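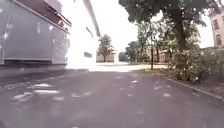
*Fig. 4 — Service lane, looking towards the open area. Grey structure on the left, kerb and planted verge on the right.*

## 4. Inspecting and sweeping the service lane

This section applies to the asphalt lane at Plurnthorpe. It covers the routine inspection and the dry sweep. Drain work is covered in section 6, and hedge cutting in section 7.

### 4.1 Before starting

1. Read the last entry in the lane log. Any defect still open must be looked at again, even if it is marked as minor.
2. Place one warning board at each end of the working length.
3. Collect the stiff broom, the Torvik scraper, the marking chalk and a 2 m straight edge.
4. Check that no delivery is booked for the next 40 minutes. Bookings are held by Iresha Uddin at the site office.

**Caution:** Do not work in the lane while a vehicle is moving in it. Step onto the verge side and wait.

### 4.2 Surface inspection

1. Start at the near end and walk towards the open area, keeping to the middle of the lane.
2. Look for cracks, sunken areas, loose stone and oil. Mark each defect with a chalk ring.
3. Lay the straight edge across any dip. Record the depth at the lowest point.
4. Walk back along the building side. Check the strip of ground at the foot of the wall, using a hand lamp where it is in shadow.
5. Enter all defects on form 2391 before leaving the lane.

**Note:** In bright weather the light comes through the leaves in patches, and fine cracks are easily missed among them. If a part of the surface cannot be judged, write "not seen" on the form and return when the light has moved. Do not write "sound". 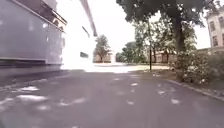
The same applies to the change from shade to full sun at the far end. Allow your eyes to settle before continuing into the open area, and inspect the join between the two from both directions.

### 4.3 Kerb and verge

1. Check the concrete kerb along its full length for rocking, chipped edges and open joints.
2. Press down on any suspect length with one foot. If it moves, mark it and report it as a trip hazard.
3. Scrape soil and moss off the top of the kerb. Put the scrapings in the green waste sack.
4. Check that no shrub growth reaches over the kerb onto the asphalt. Growth of up to 147 mm may be left until the November cut. Anything longer is tied back or trimmed on the day.

**Note:** Do not sweep dust or grit into the planting.

### 4.4 Dry sweep

1. Sweep from the building side towards the kerb in short, overlapping strokes.
2. Gather the sweepings into heaps on the asphalt, clear of the kerb joints.
3. Lift each heap with the flat shovel. A full Jeria sack must not weigh over 52 kg and is moved by two people or by sack truck.
4. Brush out the chalk rings only where the defect has been entered on the form — leave all others in place.

**Caution:** Do not use the Drindine blower close to the grey wall. Grit is thrown back at face height.

### 4.5 Finishing

1. Remove the warning boards, far end first.
2. Return the tools to the rack and hang the straight edge flat against the wall.
3. Hand the form to Tormod Holmgren, who decides on repairs and sets the date of the next visit.

Section revised 2020-05-03. Replaces the single-page sweeping sheet, copies of which should be destroyed.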